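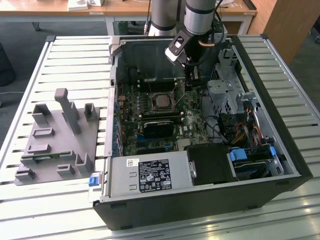 Reading time: 2 minutes

I don't believe in processor upgrades for old office computers. The going advice is that a used chip and fresh paste will give you a new machine, and I have read it on Givano so often I could recite it. Mostly you get the same slow disk with a better number on the box.

Still, the Dell was due for a cleaning, and Khrystyna-Mariia Zhuravel had talked up the swap all July, so the side panel came off. I laid the tower flat with the board facing up. Working on one standing up is asking for a dropped screw in the power supply.
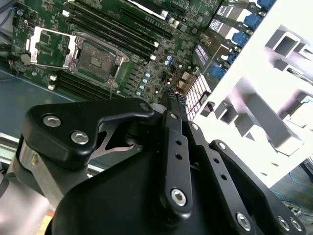
Do you need to bend the pins back if one looks off? Leave it alone unless the machine refuses to start, and even then I'd shop for another board first.

The frame over the socket opens with a lever, and the lever takes more force than feels right. The chip itself takes none. You line up the notches, lower it straight down and let go. If you're pushing, stop.

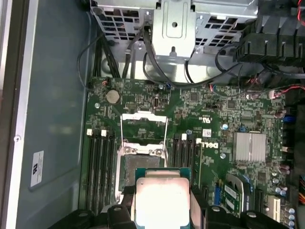 What I'd spend the money on

A solid-state drive, and then memory. The Farnar kit everyone recommends costs 50 dollars and comes with a brush I wouldn't use on a shoe.
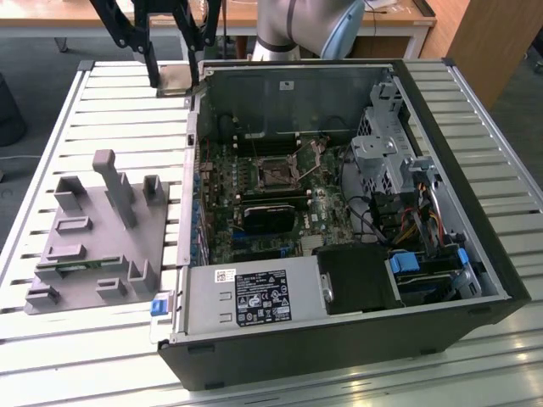
And before any of that, look at the power supply label – the case may be big, but that doesn't mean there's power to spare for whatever card you have in mind. I'll report back on the processor. I expect to shrug.

Recent posts
Semeniuk thermal paste, a grudging review
Do cable ties matter?
Zumov screwdriver set: 900 days later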